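Plodari corner booth kit, two walls and a floor. Long-ish term review

Had ours up since January so fair to say something now. Quick version: good posts, decent panels, instructions written by someone who already knew how to build it. Buy it if you need a small bright corner and don't want to drill the building.

We wanted it for a shared unit with a landlord who says no to everything. No fixings in the wall, no paint, no glue on the floor. Looked at Murín first (lovely, heavy, too dear) and at a pop-up fabric thing from Kunum that flapped whenever the shutter went up. Plodari was the one in the middle. Radomír Hájek had used the older version for a craft fair and got three seasons out of it, which swung it.

Went for orange one side and blue the other. Silvia Dvořáček wanted both walls grey. Outvoted. The colours are strong, flat, no shine to speak of, and the vertical grooves hide the joins between boards better than I expected. Grey marble-pattern floor was the only one in stock. Would pick it again, dust doesn't show. 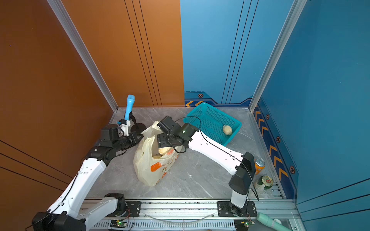
Putting it up

Instructions say 34 minutes. A very odd number and a wrong one. Took us 90, two people, with a tea break, and we had to take one wall off again because the grooves were upside down to each other. Can you have grooves upside down? You can, there's a wider margin at the bottom. Page 2 mentions it after you've already done it.

Posts are aluminium and the best part of the kit. Straight, no burrs, no rattle. Corner brackets are fine. Bolts are fine. The hex key is made of cheese, use your own.

Do the floor first. Instructions say last. Kourosh Mohammadi did it last, as told, and spent ages on his knees trimming the back edge with a knife. Second time round (we moved the whole thing across the unit) floor went down first and the walls sat on it, much quicker.

The skirting

Sold seperately, annoying. Ours is the dark blue with orange chevrons. Clips on at the base and covers the gap where wall meets floor, so you do want it, so it should be in the box. There's a plain one too. The clips are a bit mean, one end popped off in the first week and I've put a dab of tack behind it. Stayed since.

Cables

No cable management in the kit at all. Nothing. You get a leaflet for the Reramham accessory pack and that's it. We didn't bother. Small white stick-on clips and a few fabric straps do the same job for pennies. Clips go on anything smooth if you wipe it first. Straps for whatever's too fat or awkward for a clip, don't pull them tight, leave a bit of slack to hang.

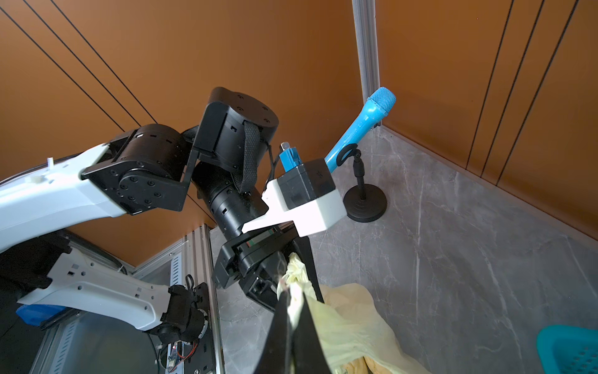

Small white clip at the left, black woven strap hanging by the joint.

If you're running mains in there, take the cable out at the front and along the side. Priit Kivi tried the back corner and the post is in the way, no cut-out, no hole. A notch in the panel would of sorted it. I wrote to Plodari, got a nice reply, no notch.

Light

Worth a mention as the brochure skips it. Orange throws colour. White things standing near that wall go faintly peachy and Silvia was right about that, I'll give her that one. Blue is better behaved. For anything where colour matters, move it to the middle or the blue side.

Thin pale plastic is the worst, catches every bit of light and you lose the edges. Same with cling film, tissue, tracing paper. A lamp lower down and off to one side helps. A cheap diffuser helps more.
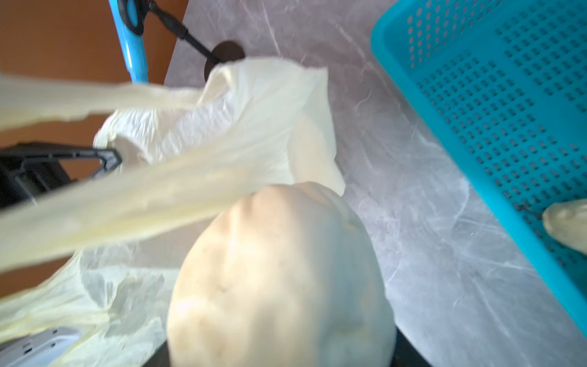

Cream-white bag, bright on the folds.

Wear

Floor: one dent, from a dropped clamp, my fault. Otherwise good. Mops clean, don't flood it.

Panels: orange marks more than blue. Fingerprints mostly. Damp cloth. Nestor Ocampo used a scouring pad on one and now there's a dull patch, so don't.

Posts: no change at all.

Skirting: see above, tack.

Money

Extra wall is £85 if you want a third side. We priced it up and left it, three sides makes it a cupboard. Delivery was slow and came in two lots, walls first, posts a week after, so we had a stack of boards leaning about with nothing to hold them up. Check they're sending the lot together before you book anyone to help.

Would I buy again? Yes, with the skirting, own hex key, floor first. Four stars. Loses one for the instructions, and if they ever put a cable hole in I'll come back and change it.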